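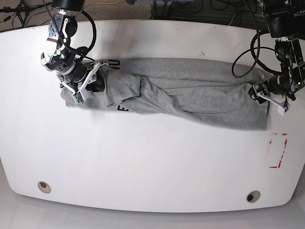

Account safety check for small business pages (September round, with my comments)

I run through this list on every page I look after, and this time I'm putting my notes under each item so you can see how it goes on a real one. The page is the one for the Greenberg shop, which has been online forever and has had a lot of hands on it. If you use the list for your own page, give yourself 30 minutes for the first part and a fresh cup of coffee for the second!

Marks I use: OK, FIX, ASK. An ASK means I couldn't tell by looking and had to write to someone.

PART A: WHO CAN GET IN

A1. Everyone listed as an admin still works here.
FIX. Two people on the list left ages ago (one of them moved away and I'm sure hasn't thought about the page since). Both removed. It took me longer to find the menu than to do the removing, because the settings had moved again.

A2. At least one other person besides me can get in as a full admin.
OK. This one makes people nervous, but I've seen a page where the only admin lost her phone and the shop spent most of a busy season locked out of its own inbox.

A3. No shared logins.
FIX. There was a login called "front desk" that everybody used. I get it, it's easy! But when a strange post goes up you can't tell who made it. It's gone, and people now sign in as themselves.

A4. Two-step sign-in is on for every admin.
FIX. On for most, off for one. We sat down and turned it on together. Please use an authenticator app if you can. Text codes are better than nothing, and I'll take them over a long argument.

A5. Backup codes are printed and put somewhere sensible.
ASK. I was told they're "in the drawer." Which drawer? Waiting to hear.
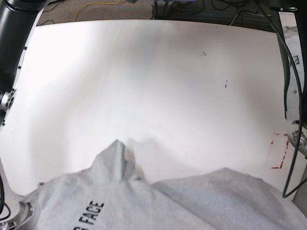
Gray sweatshirt on the white table

A6. The recovery email is one we can open.
FIX. It pointed to an old address on a web host that Greenberg stopped paying for. Go check yours now, seriously. I'll wait.

A7. The recovery phone number rings a phone somebody has.
OK. I called it and it rang in the next room.

PART B: WHAT'S PLUGGED IN

B1. List every outside app that has access to the page.
OK, listed. It came to a lot more than I expected. Old quiz apps, a contest thing, a birthday calendar, and a photo filter that I can't believe ever needed permission to send messages.

B2. Remove anything unused in the last 30 days.
FIX. I was pretty ruthless. If it turns out somebody needed the birthday calendar, they can add it back and tell me why.

B3. The post scheduler has only the permissions it needs.
FIX. Greenberg schedules posts with Grokeck, and whoever set it up had clicked yes to everything, ads and messages included. I cut it back to posting and reading comments. The next scheduled post went up fine, so I'm leaving it that way.

B4. Photo storage isn't open to the world.
FIX. All the product pictures live in a Kumulus folder, and the share link was set so that anyone who had it could edit. Edit! It's view only now, and the people who upload have their own access. While I was in there I moved the supplier price sheets out, since they had no business sitting next to the photos.
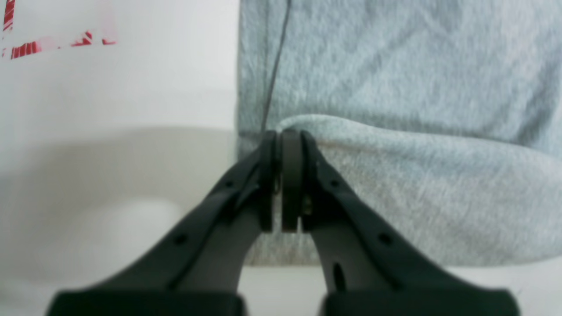

Black gripper, fingertip pads almost touching

B5. The ad account has a spending limit.
FIX. It had none. We settled on $40 a day, which is more than the shop usually spends and a lot less than a thief would.

B6. The card on file is current and belongs to the business.
ASK. The last digits don't match the card I know about. It might be an older one that got renewed. I've written to the bookkeeper at Sternitz, who do the shop's books, and left this open until I hear back.

PART C: DAY TO DAY HABITS

C1. Staff know what a fake "your page will be deleted" message looks like.
OK, mostly. I showed some fakes on my laptop and people did well, except on one that had the logo just right. The thing to look at is where the link goes. If you're in any doubt, close the message and open the site yourself.

C2. There's a written plan for when the page gets taken over.
FIX. There wasn't one. I wrote a single page with who to call, how to freeze the ad card, and what to tell customers. It's taped up inside the supply cabinet, and yes, on paper, so you can read it when you're locked out of everything.

C3. Customer details don't get asked for in public comments.
OK. I scrolled back through up to 2 months of replies and didn't find any order numbers or addresses. Nice work, everybody.
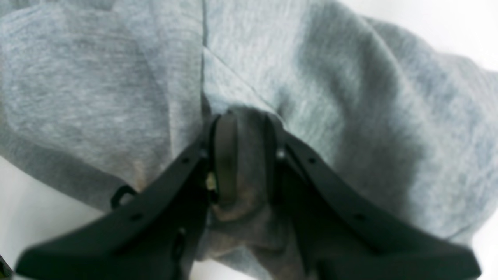
Heather-gray fleece, close up

C4. Personal phones used for the page have a screen lock.
OK. I asked, and people held up their phones to show me. One had a pattern lock shaped like a plain letter L. I've asked for something a bit harder.

C5. Page history is downloaded and saved.
FIX. Never been done. I started the download before lunch and it was ready by mid-afternoon. A copy goes on the office drive and another on a stick.

STILL OPEN
A5, backup codes: find the drawer.
B6, card on file: waiting on Sternitz.

I'll update this page when those come in. If you do the check on your own page and get stuck on B1 (the app list hides in a different spot on the phone than on a computer), leave a comment and tell me which one you're on.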